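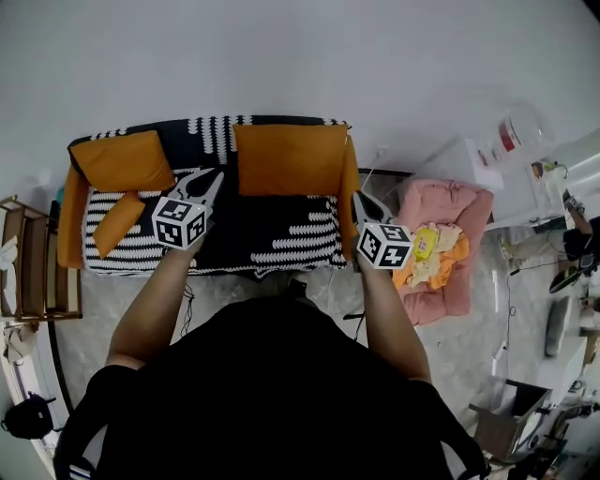
I have been putting off the sofa since January. It gets sat on every day, the pet bed is right next to it, and the cushions end up wherever the last person left them. The plan for the day was simple: get the cushions back in order, look over the covers, and decide what to do about the wall behind.

The sofa is a two-seater I bought from Stullurov when I moved to Cescombe. It cost 203 dollars with the seat cushion included, and I paid extra for delivery because it would not have fit in the car. The cover is black with white wavy stripes, and the armrests are orange. I would not have picked orange on its own, but the whole set came that way and I have gotten used to it.

The orange cushions came later. The large square ones are a little big for the sofa. If they both go flat against the back, there isn't much seat depth left for anyone tall. The smaller rectangular one goes in front, and it's the one people use, mostly behind the lower back. I tried putting it in the middle for a while and it slid down every time someone got up. On the left, leaning on a big one, it stays put longer.

My routine for the cushions is short. Everything comes off first. I vacuum the seat with the narrow attachment, going along the seam at the back and then down both sides by the armrests, where the crumbs are. Then I turn the seat cushion over if it's due. After that the big cushions get hit on both sides, held by the corners, and pulled square. The fill settles into the bottom half and no amount of patting from the front fixes that.

The covers are a cotton blend and I wash them inside out on cold. The orange let out some color the first time, so I now do them on their own. They took two washes before the water ran clear. I don't use the dryer. The zippers come out wavy and then the cushion never sits right again.

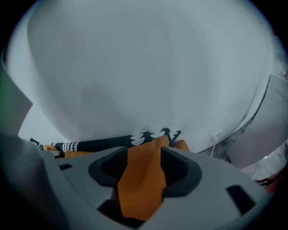

Orange cloth in the jaw of a gripper, with the black and white pattern just behind it.

I am thinking of repainting the wall. The paint now is a plain white called Major, left over from the hallway, and it went on in one weekend without much thought. It does the job. I have a small can of a warmer white from Sestik that I keep meaning to try on a patch behind the sofa, where it won't matter if I hate it. The can says it covers 80 square feet, enough for a test and most of the part you see above the backrest. The color number is 902, written here so I can find it again when I lose the receipt.

Pulling the sofa out is the part I don't like. It leaves dents in the floor covering and the cable underneath has to be moved first. I'll put felt pads on the feet while it is out. I bought a pack of them last year and used half on the kitchen chairs.
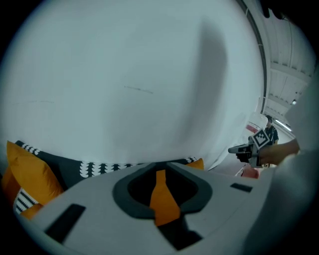
The wall needs a wipe before any paint goes near it. I'll use warm water with a drop of dish soap, then plain water, then leave it overnight. Most marks come off that way, and the ones that don't get a little baking soda on a damp cloth. There is a thin dark streak up there that could be a scuff or could be pencil, and I'll try an eraser on it before anything wet. If it stays, the primer will take care of it.

The pet bed is next on the list. It's pink, the rim is padded, and it holds on to hair like nothing else in the house. The cloths that go inside can be washed with the towels. The bed itself has to be done by hand in the tub and takes two days to dry, so I am waiting for a stretch when the heating is on anyway.

I am also going back and forth on a third large cushion. There is space in the middle of the backrest, but then the small one has nowhere to go except the floor, and there is enough on the floor already. For now I'm leaving it as it is. The paint comes first – I'll do the test patch behind the left armrest, where the light from the window reaches it, and look at it for a week before I open the can again.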